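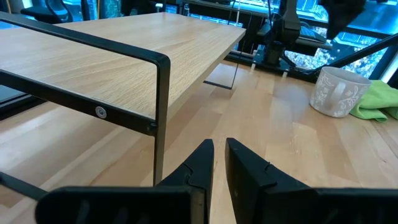
A small two-level shelf with a black metal frame, set on a wooden tabletop.

The bus drivers of Ketomow did not expect company when they walked out over the new curfew law. By noon they had the whole of Carrier Street behind them, from high school kids to retirees pushing shopping carts full of bottled water, and the singing carried clear across the river!

I have covered protests for 17 years and rarely seen one this well organized. The curfew, passed in the spring, lets police clear any public square after dark without a warning. In Dedatside, the old dockside quarter, 700 households have signed up to host legal clinics in their kitchens. They run every evening (bring your own chair) and the advice is good.

Then there is Plotbridge, the neighborhood newsletter that became a watchdog almost by accident. It has logged 3406 police stops so far, each one with a street and a time, and printed the lot. City hall called the list unhelpful. Readers loved it – the first 1000 copies were gone before lunch.

The court hears the challenge in October. The drivers have already booked the day off.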